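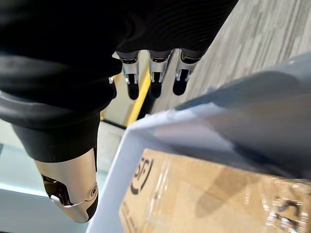 Ticket: Wrist-view success labels disagree with head-view labels on bin pick
Project: Trelach
Component: auto-labeller, grasp evaluation
Opened by: Olga Casado
Assigned to: Ramesh Vashisht
Priority: high (blocks the results table)
Status: closed, fix merged

Summary
The auto-labeller marks an episode as a success or a failure from a single camera stream. We run it twice, once on the wrist stream and once on the head stream, and the paper draft says the two can be used interchangeably. On the April batch they can't. Out of 165 episodes, the wrist labels give a much higher success rate than the head labels, and the difference is nearly all in the bin-to-shelf task with the black trays. Pots are fine.

Steps to reproduce
1. Check out the Trelach evaluation branch.
2. Run the labeller on the April batch with stream=wrist.
3. Run it again with stream=head.
4. Compare the two label files by episode ID.

Expected: same label, give or take a few borderline episodes.
Result: large disagreement on trays, in one direction only. Wrist says success, head says failure.

Comment, Ramesh Vashisht
Reproduced. Same seed, same weights, same numbers as Olga. Clock drift was my first guess, so I checked the sync log. The worst offset between the two streams is 5 ms, too small to matter here.

Comment, Rocío Alcaraz
Has anyone looked at which frames the labeller picks? It takes the last frame before the arm goes back to rest. In the wrist stream that frame is often over the bin again, and the hand hides a good part of what is inside. If the labeller can't find a tray in view it may be reading that as "tray has been moved".

Comment, Ramesh Vashisht
Went through the disagreements by hand. Rocío is right for most of them. A black tray under a black glove has hardly any edge for the detector to find. The detector returns nothing, the rule says no tray left at the source, and the episode is passed. The pots give strong highlights so they are not affected.

The rest are a separate problem. With both hands on one tray, the head stream calls the grasp unstable and fails the episode, even when the operator's notes say the tray went up on the shelf. 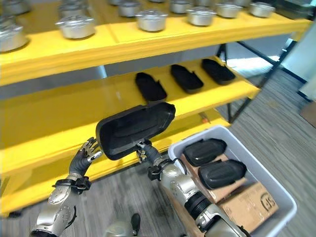

The stability rule measures the angle of the tray against the shelf edge and fails anything over a fixed limit. That limit was set on one-handed grasps. With the left hand on the end of the tray and the right one pinching from underneath, a tilt is normal and the rule should not count it. So the wrist labels are too generous and the head labels are too strict, and the two errors add up in the comparison.

Comment, Patricio Salcedo
Please don't retrain the detector for this. We froze it for the paper and Ortuño have already run their side against the same weights. Can it be done in the rules?

Comment, Ramesh Vashisht
Yes. Proposed changes:

- "No detection" becomes its own label, unknown, and is never turned into a success.
- If one stream is unknown, use the other one. If both are, send the episode to a person.
- Turn the tilt rule off while both hands are in contact, and go by the final placement only.
- Sample 2 frames per episode at the end, one before release and one after, in place of the single last frame.

Comment, Rosário Leitão
I relabelled the April batch by hand without seeing either label file. The sheet is in the Tetero folder. I left a note on any episode where I had to watch it more than once. Please compare against mine and not against the old head labels.

Comment, Ramesh Vashisht
Ran the new rules against Rosário's sheet. Tray labels now agree with hers except on a handful of episodes, most of which she had marked as hard to call. Pot labels have not changed. Unknowns are going to the review queue as they should.

Comment, Olga Casado
Confirmed on my machine. I also ran it on the older set of 2000 episodes. No change there outside the two-handed ones, and those need to be reported again. Section 4 of the draft must not say the streams are interchangeable. I have changed it to say that labels come from both streams with a hand check on unknowns.

Comment, Patricio Salcedo
Fine with me. I will tell Ortuño that the tray figures we sent them are withdrawn and a new file is coming. Weights stay as they are.

Follow-up tickets
- Review queue doesn't show which stream returned unknown (Rocío)
- Tilt limit is hard-coded, move to config (Ramesh)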